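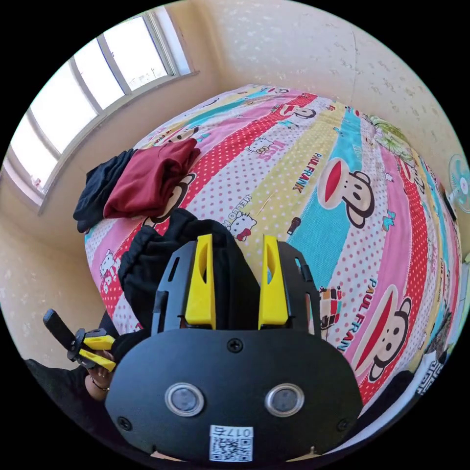

Folding Clean Laundry on the Bed: Guidance for Residents

Residents of Nomura House are asked to fold and put away clean clothing on the same day it is collected from the laundry room. A made bed is a suitable surface for this work, provided the comforter is pulled flat beforehand and the clothing is sorted by color as it is laid out. Dark garments show lint readily and should be shaken out one at a time. A black garment left bunched on a striped comforter will crease along every fold, while a shirt that has been folded, such as the maroon-red one at the left side of the bed, may be set on top of other clothing until the drawer is ready. Edges should not be left hanging over the side of the mattress, where they are easily pulled to the floor.

Shirts

Button the collar and lay the shirt face down. Smooth the back with the flat of the hand, working from the collar to the hem. Bring each side to the center, lay the sleeve straight down along the fold, and turn the hem up twice. Knitted shirts are folded in the same manner but should never be hung, as the shoulders will stretch.
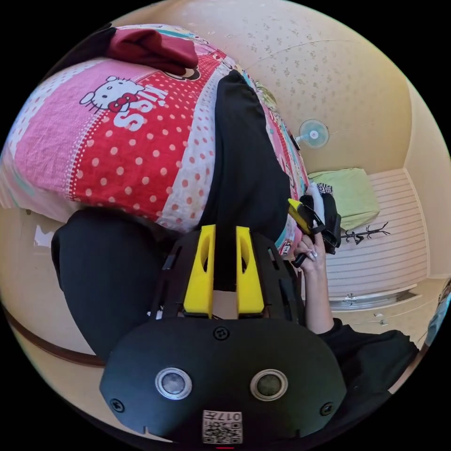

Pants and heavier items

Match the inside seams before folding. Black pants should be turned inside out for washing and turned back before they are folded. Heavier items go at the bottom of the drawer, with shirts above them. Drawers that do not close without pressure are overfilled and should be reported to Kiyoshi Noguchi, who can issue a second storage box.

Bedding

Printed comforters are washed separately from dark clothing, inside out, on the cool setting. They are to be fully dry before they are returned to the bed. The large dryer is reserved for bedding in January.

Questions about these guidelines may be directed to Yasuo Sugawara at the front office. Last revised 9th September.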